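4.2 Shiny, dull, and everything people said in between

So what did people do when we asked them to talk about surfaces without naming a material? Mostly they reached for light. Of the 236 descriptions we collected in Vundau and Skullum, over 30 used "shiny" in the first few words, and plenty more got there by the end (often with an apology, as if the word were too plain for a study!). "Matte" was rarer than I'd guessed. People in Skullum liked "chalky" and "flat," and one person stuck with "sleepy" for the whole session, which I've coded as low gloss and would happily defend. The trouble starts with things that have a soft finish but still catch the light on top, like the pale gray knob in Figure 3. Does a bright patch make a thing shiny? I say no, and I coded accordingly.

Figure 3. Matte finish with bright upper surfaces (computer rendering).

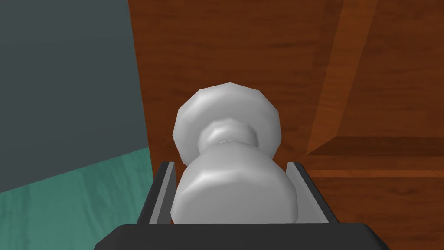 Bergþóra Vestergaard, reading an early draft, wrote back that I was treating gloss as a property of objects when our speakers were plainly using it as a property of moments, and that "shiny" in the Vundau sessions often meant little more than "the lamp is on." She wanted the two uses coded apart.

I went back and tried it her way on 10 sessions. It was slow going, and I kept changing my mind, but the split does hold up for "shiny" and "bright." It falls to pieces for "smooth."

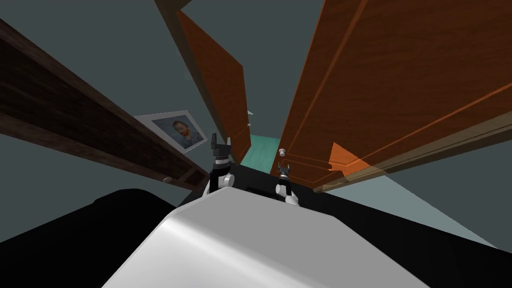 "Smooth" is the real headache in this data, and the Sobczak word list we started from doesn't help much, as it files the word under touch and leaves it there. Our speakers never touched anything. They were still perfectly willing to call things smooth, and I think I know what they were going on: a soft white highlight running along one shoulder of a silvery curve, with a slightly darker gray band down the other side, reads as smooth to me before I've thought about it at all. So I've given "smooth" two codes, one for sight and one for touch, and three descriptions that wouldn't sit in either are listed as unresolved.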